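Plonance > Who We Are > About Us

We use cookies to remember your language and your basket. Keep browsing if that's fine with you, or change your settings at any time.

About Plonance

Plonance is a toy block library in Ustton, and we love blocks. Plain ones, painted ones, tiny ones, great big chunky ones that take two hands! We lend sets to preschools, after-school clubs, waiting rooms and any family that wants one for a while, and when they come back we sort them, check them, clean them and send them out again.

Catarina Sampaio started lending out blocks from the back of her sister's fabric shop on Serra Street, with 12 sets she had picked up at yard sales. The first two borrowers were a childminder and a dentist. We have 200 sets now, and our own place on the corner with a proper door and a bell, and the dentist still borrows from us (always the animals, never the castle).

What comes through the door

Most of our day is sorting. Sets come home in pillowcases, cookie tins, shoe boxes, and one time in a soup pot. Everything gets tipped out and grouped by shape first and color second, which is the opposite of how most children do it, and we have gone back and forth on this for years. Catarina is firmly on the side of shape. The rest of us are still hoping to win her over.

The bins we sort in get knocked around, and we are fond of them anyway. A good bin has high sides, a wide floor you can spread things out on, and room for your hands. Scuffs and tape don't bother us.

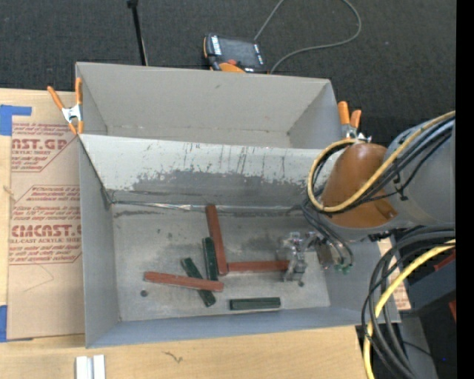
Reds and greens in the front half of a divided bin.

Rectangular blocks are the ones people ask for most. They stack, they bridge, they make roads and beds and very long trains, and a three-year-old and a ten-year-old can use the same pile and both be happy. If you are borrowing for the first time and can't decide, start there. Our Dreduvon set is all rectangles, and it has the longest waiting list of anything we own.

Borrowing a set

Loans run for a month and you can renew if nobody else is waiting. Come in and choose, or tell us the ages and how many children, and we'll put something together. Lost a piece? Just tell us. We keep a drawer of spares and we really enjoy finding a match.

Worn blocks stay in circulation as long as the edges are smooth. We think a block with some wear on it looks great! Splintered ones get sanded or retired to the garden table.

In October we open the whole shop floor for building, mornings only, and you are welcome to bring your own blocks along.

Comments

Marnie
We had the long rectangles all summer and my boys cried when they went back. Can you book a set ahead?

Plonance
Yes! Ask at the desk and we'll put your name on it.

oldtown_dad
Color first. Sorry Catarina.

Priya L.
Found one of your arches under our couch, bringing it in tomorrow.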